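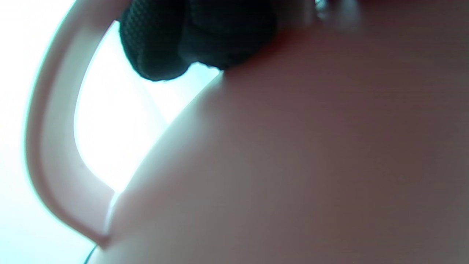
Mug handles are the subject of this month's kitchenware notes, after several readers asked why two mugs of the same capacity can feel so different when full. The short answer is the distance between the center of the load and the grip. A full mug pulls away from the hand, and the fingers have to resist that turning force as well as the weight. A tall, rounded loop like the one on the pale pink-white mug leaves room to place the fingers at more than one height, and its smooth, even inner curve has no corner to press into a knuckle. The lower end of the loop meets the body at a narrow point, so the little finger will usually sit higher than you expect.

For the comparison we used two mugs from our own cupboard, the Grovov and the Annan. The Grovov weighs 646 grams filled to our usual level. Its handle opening is generous, and most hands get a full grip without touching the body. The Annan is lighter but has a small, flattened loop that takes two fingers at best, leaving the knuckles against the hot wall. In daily use the heavier mug was the easier one to hold.

Handle thickness matters too. A thick section spreads the load over more skin, while a thin one concentrates it. Very thick handles use up the finger space, and a maker who increases one dimension without the other gains little. When buying in person, put your fingers through the loop and tilt the mug as if drinking. If the knuckles touch the wall, choose another.

Matte surfaces raise a separate question. They give a surer grip with wet hands, but some mark more easily from spoons and tea. The Clirken cleaning paste removed most gray spoon marks from our matte samples in 5 minutes with a damp cloth. Test it on the base first, and do not use it on painted decoration.

Storage is where handles get damaged. Hanging a mug on a hook puts its weight on the upper joint, and a mug that swings will knock its neighbor. The Grasard rail has hooks spaced at almost 99 millimeters, too close for wide mugs unless every second hook is left empty — shelf storage is the better choice for those. Set mugs upright with the handles all turned the same way, and lift them by the body when unloading a crowded shelf.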